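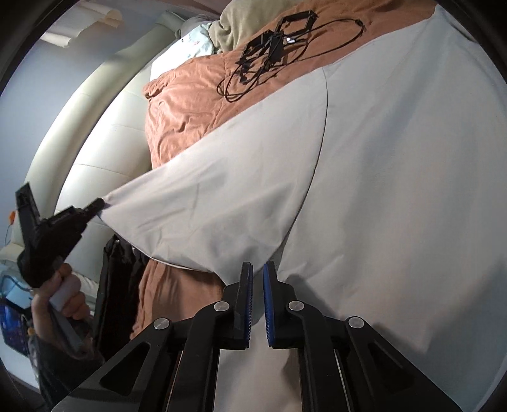 Light gray sheet, terracotta-orange duvet.

Follska: bed linen sizes, as labeled and as measured

14 shares | 3 comments

Follska is a small table of bed linen measurements. Each row is a single item, with the size printed on its label next to the size it came out at on a flat table. It covers flat sheets, fitted sheets, duvet covers and pillowcases. There are 55 items in the current release.

The table was put together by Forough Nikzad, who also did most of the measuring. It started as a private list for ordering replacement sheets for a guesthouse, and grew once it was clear that two sheets with the same label could differ by the width of a hand.

Last updated: 28 December 2021

What is in the folder

items.csv – the main table, one row per item
washes.csv – repeat measurements for the items that were washed and measured again
labels.txt – label text copied out by hand, spelling mistakes kept
notes.txt – loose remarks that did not fit a column

Columns in items.csv

item_id – a short code, never reused
type – flat, fitted, duvet_cover or pillowcase
fiber – cotton, linen, polyester, blend or unknown. Taken from the label only.
weave – percale, sateen, flannel, jersey or unknown
label_w, label_l – width and length from the label, in centimeters
meas_w, meas_l – measured width and length, in centimeters
depth – pocket depth, fitted sheets only, blank for the rest
hem – depth of the top hem, in millimeters
state – new, washed or old. "Old" means the wash history is not known.
source – guesthouse, stadeo or rocha

Label sizes given in inches were converted and rounded to the nearest half centimeter. The original text is still in labels.txt.

How items were measured

Sheets were laid on a cutting table, smoothed by hand from the middle out, and left to rest for 6 minutes before the tape went down. Do not pull the cloth tight. Jersey in particular will give you any number you want if you pull on it.

Width was taken in three places and the middle value was kept. Length was taken the same way. Hems are included in the length. Decorative edging is not, unless the label says otherwise.

Fitted sheets are the weak part of this table. They were measured from seam to seam with the elastic held open by clips, and two people doing this will get different answers. Treat the depth column with care.

Duvet covers were measured empty and buttoned, inside the seams.

Washing

The washed items went through 9 cycles at 40 degrees and were line dried, then ironed on the back. Measurements in washes.csv were taken after the first cycle and after the last. Flannel is missing from this file. It was washed at the wrong setting and the rows were taken out.

Known problems

– Item codes starting with RA come from Raltura, an older list kept on paper. Those rows have a label size and a measured size but no hem or weave.
– Some labels were too faded to read. The size is left blank in those rows and should not be filled in from the measured size.
– The source column says where the item was at the time, which may differ from where it was bought.
– There are no crib or bunk sizes.
– 6 pillowcases have an envelope flap. The flap is left out of the length, but this was decided late, so check notes.txt before using those rows.

Good uses and poor uses

The table is fine for checking how much spare cloth to allow when sewing or ordering, or for practicing with a small, untidy file. It is too small to rank fibers or makers, and maker names have been removed for that reason. Please do not try to work them out from the label text.

Changes

1.2 – added the Rocha items, fixed swapped width and length on several duvet covers
1.1 – added washes.csv
1.0 – first release, guesthouse and Stadeo items only

Another round of measuring is planned for January, mostly linen. If you want to send in your own numbers, use the same column names and say how long the cloth rested. Photos of labels are welcome – the care symbols too, as a later version may include them.

License: free to use and share with credit to Forough Nikzad and the name Follska.

Share this page | 3 comments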